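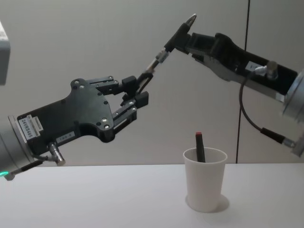 Writing instruments come first in the unit on desk work because they are cheap and everyone has used one. Week 3 deals with the pen as an object to be held, put down and given to somebody else. A pen is long and narrow, so two people can have hold of it at once, one near each end. Note the slender black one over the white tabletop, held on a slant, with its lower end towards the left. Keep that slant in mind for the drawing task.

## Terms for this week

- **Barrel**: the main length of the pen, where most people grip it.
- **Point**: the writing end. Say "point" in your notes, not "nib", unless you mean a fountain pen.
- **Handover**: the short time when both parties have hold of the pen.
- **Release**: when the giver lets go.

## Passing a pen

The giver should leave enough of the barrel free for the other hand. With a capped pen it matters little which end goes first. Without a cap, turn the point away from the receiver's palm. Let go only after the other person has a firm hold.

Melina Vasilakis will go over left-handed grips in the seminar. Read pages 200 to 206 of the course reader beforehand.

## Drawing task

1. Draw a pen lying flat on a table, seen from the side.
2. Draw it again held at a slant above the table, with a hand at each end.
3. Mark the barrel and the point on both.

Use plain paper and a soft pencil. Hand the sheets to Arif Uddin in room 439. If you missed week 2, do the first drawing only and bring it to the seminar.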